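Fetano Acoustic Desk Mat and Wall Panel Set: A Review for Shared Workrooms

December

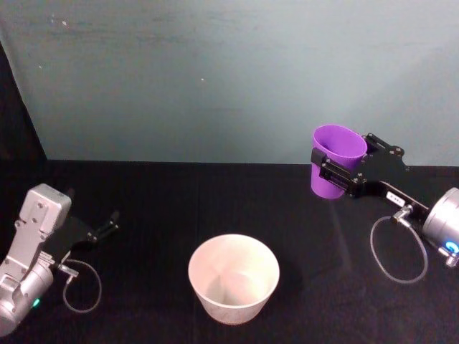
Ognjen Gashi

The Fetano set is sold to schools, offices and small workshops that need to reduce noise in rooms where several people work at once. It consists of a dense fabric desk mat and two wall panels with a fixing kit. Our equipment desk tested it over one month in the second-floor workroom at Stestau, a room with a hard floor, a low ceiling and a long history of complaints from the offices next door.

Delivery and fitting

The set arrived in a single flat carton. The panels were well protected, but the mat had been folded instead of rolled, and the creases took most of the first week to settle. Fetano's printed guide advises against ironing, and we followed that advice. Purchasers with limited patience may wish to ask whether a rolled mat can be supplied.

Fitting the panels took two people 30 minutes. The adhesive strips held firmly on painted plaster. On the older brick section near the door they did not, and we used the screws provided. The screws are short, and the guide does not say what type of wall plug is needed. Petkov, whose competing panels we reviewed last spring, includes plugs in the box.

Performance

The improvement in sound was clear but modest. Speech at the far end of the room became easier to follow, and the sharp echo from dropped tools and closing drawers was much reduced. Staff in the adjoining office reported that they could still hear telephone calls, although they found them less distracting. Hrvoje Kolev of the facilities office took readings before and after the work and considers the set suitable for echo within a room. He does not recommend it for blocking sound between rooms, and the maker does not claim that it does so.

The mat deserves separate mention. It lies flat once settled, does not slide, and softens the noise of objects being set down. It also collects lint, and a damp cloth tends to move the lint about. A stiff brush gave better results. One coffee spill, on a Friday afternoon, left a faint ring that remains visible under a desk lamp.

Value

At 100 dollars the set costs 11 dollars more than the Petkov panels, which come without a mat. The Fosimum range is cheaper than either, but is sold only in larger quantities and was not available to us for comparison. Fetano offers replacement mats separately - a sensible policy, given how readily the surface marks.

Recommendation

We recommend the set for workrooms and study areas where echo is the main problem and where walls are plastered. Rooms with brick or tile walls will need additional hardware. Kitchens and art rooms should look for a mat that can be washed. The set will stay in place at Stestau, and a second mat has been ordered for the front reception counter.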